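# Low-Temperature Washing: What the Rinse Water Shows

Speaker notes, Friday, January 31, 2020. Slot is 20 minutes plus questions. Pieter Xaba chairs.
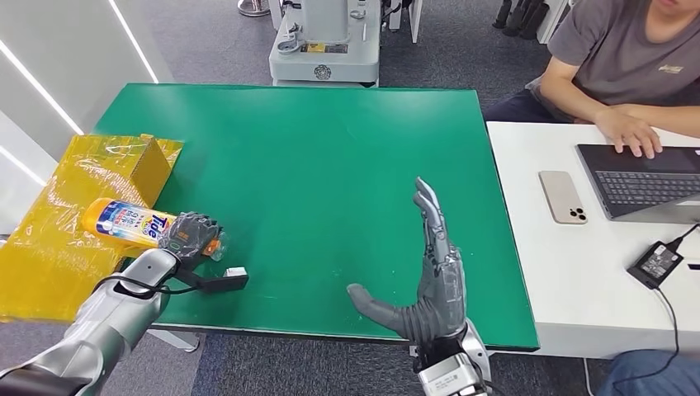
**Opening (2 min)**

- Scope: household front loaders, cotton and cotton-polyester loads. No industrial machines, no wool.
- State the question early. At what point does a lower wash temperature start to cost more in extra rinsing than it saves in heating?
- Credit Notburga Aebischer for the sampling method. She is in the room.

**Background (4 min)**

Most of the energy in a warm wash goes into heating the water. The motor is a small share. Go through this quickly, the audience knows it.

Less familiar: surfactant left in the fabric after the last spin depends on dose, water hardness, load weight and rinse volume. Temperature acts on it indirectly. Powder dissolves more slowly in cold water, and undissolved grains get caught in seams and folds. Liquids avoid that problem but are easier to overdose – people fill the cap and pour.

Define "residue" before showing any numbers. We mean surfactant extracted from a fabric swatch, per gram of dry cloth. Last year someone took it to mean visible streaks and we lost five minutes.

**Test setup (4 min)**

- Two sites: Poris (soft water) and Erkport (hard water).
- 1,369 logged cycles in total. 71 were thrown out for load weight outside tolerance. Say this before someone asks.
- Swatches sewn into pillowcases, removed after the final spin, dried flat, then extracted.
- Conductivity of the rinse water logged on the Kerkulance meter. Calibration was checked every morning by Benedikt Pfister.
- Dose measured by weight, never by cap line.

**Results (6 min)**

Slide 7: residue against temperature, soft water. The curve is nearly flat for liquid. Pause here.

Slide 8: same axes, hard water. Powder rises at the cold end. Liquid rises less. Point at the error bars on the coldest setting – they overlap, and Waltraud Lüthi will raise it if I don't.

Slide 9: dose. Overdosing moved residue more than any temperature change in the series. One extra rinse brought it down again but used more water. Give the trade-off in liters, then in energy, and keep the two apart.

Skip slide 10 if past minute 14.

**Limits (2 min)**

- One machine model per site, so machine and water hardness are confounded. Amedeo Ferri has proposed swapping the machines. Not done yet.
- No soil on the loads. Cleaning performance is outside this data set.
- Sitompul swatches only. Other weaves may hold more.

**Likely questions**

*Enzymes?* Not measured.

*Short cycles?* Recorded at Erkport only. Backup slide 14.

*Skin irritation?* Outside scope. Refer to the clinical session in the afternoon.

*Raw data?* Available by email after the corrected hardness values are in.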